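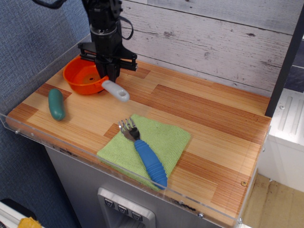

## 3. Setting the play table

Use this section with the Nernwood play kitchen after the tabletop has been wiped down. You need the orange pot, the toy cucumber, the green cloth and the fork with the blue handle. Setting the table takes about 4 minutes.

1. Put the pot toward the back of the table. Turn it so the handle points to the front.
2. Stand back and check that the handle stays inside the clear border.
3. Lay the cucumber to the left of the pot.
4. Fold the cloth into a square and press it flat with your palm. Small wrinkles do no harm.
5. Lay the fork across the cloth at a slant, tines to the back left. The blue grip may reach past the edge of the cloth.

**Note:** Sets packed before July have a pot with a shorter handle. The steps are the same.

**Caution:** The pot is a toy. Do not use it on a stove or put hot food in it.

### Changing the layout

The pot can also go near the right end of the table, with the cucumber well over to the left and the cloth between them at the front. Turn the cloth so that one corner points toward you. Leave the fork on top of it.

**Caution:** Do not lean on the clear border or lift the table by it.

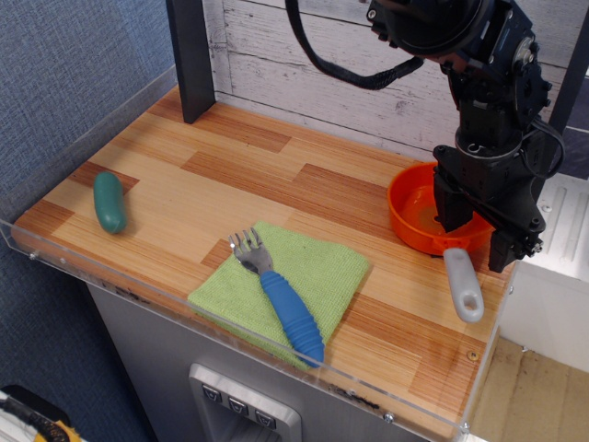
**Can the cloth go in the washing machine?**

Wash it by itself in cold water and hang it up to dry. Leave out fabric softener.

Replacement pieces are listed in section 13. Send questions about parts to Edeltraud Fuchs at Bivix.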